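Febrero 2025

Los papeles de la mesa

Llevaba desde Navidad dejando papeles en la mesa del despacho. Recibos, garantías, hojas de instrucciones, cartas del banco dobladas en tres y un par de presupuestos de la reforma que al final hicimos con Guler. El domingo por la mañana me puse con ello y terminé a la hora de comer.

Lo primero fue vaciar la mesa entera y pasarlo todo al suelo. Tenía papeles de dos años mezclados con sobres sin abrir de Wuvanton, la compañía del seguro, que manda lo mismo por correo y por la web. Esos sobres los abrí todos. Tres eran avisos de renovación ya vencidos y fueron directos al reciclaje.

Después hice montones: casa, coche, médico, trabajo y dudas. El montón de dudas fue el más alto durante casi toda la mañana. Ahí cayó la factura de la lavadora, 547 euros, que no sabía si seguía en garantía. Sigue, hasta el año que viene. También apareció el presupuesto viejo de las ventanas, 1.273 euros, con mis cuentas a lápiz por detrás. Lo he guardado por las medidas, que siempre las acabo buscando.

Para archivar uso carpetas de cartulina de Grastano, las sencillas, sin gomas. Compré un paquete de 50 hace tiempo y todavía me queda más de la mitad. Escribo el nombre en la pestaña con rotulador y las meto de pie en el cajón de abajo. Probé un archivador de anillas y lo dejé a las pocas semanas – taladrar cada hoja me daba pereza y los papeles se quedaban encima, sin archivar.

Lo que más tiempo me llevó fue desdoblar. Casi todo lo que llega por correo viene plegado, y una carpeta con veinte hojas plegadas abulta el triple. Las fui abriendo una a una, pasando la mano por el pliegue y dejándolas bajo un diccionario. Las de papel fino quedaron bastante bien. Las de papel más grueso conservan la marca, pero ya no se levantan.

Los tiques de compra son otro asunto. El papel térmico se borra y en un par de años no se lee nada. Los que importan los he escaneado y los demás los he roto. Había uno de la ferretería Rai en el que solo se distinguía el logotipo.

Ahora mismo el sistema diario es una bandeja y nada más. Lo que entra en casa va a la bandeja, y cuando está llena se reparte en las carpetas. Antes tenía tres, una encima de otra, y la de abajo no la miraba jamás. 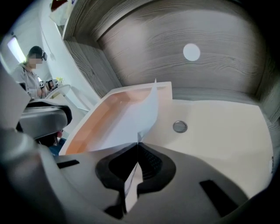 ¿Cada cuánto conviene vaciar la bandeja de los papeles?

Una vez al mes es suficiente para una casa normal. Si se espera más, se juntan recibos con plazos distintos y hay que leerlo todo otra vez para saber qué corre prisa. Yo lo hago el primer fin de semana, con la papelera al lado, y no paso de media hora.

Me queda pendiente la caja del armario del pasillo, donde están las nóminas antiguas y los papeles del piso anterior. Quiero comprar otra caja más baja, que quepa debajo de la estantería – la de ahora no cierra bien y coge polvo. Cuando la tenga medida iré a por ella.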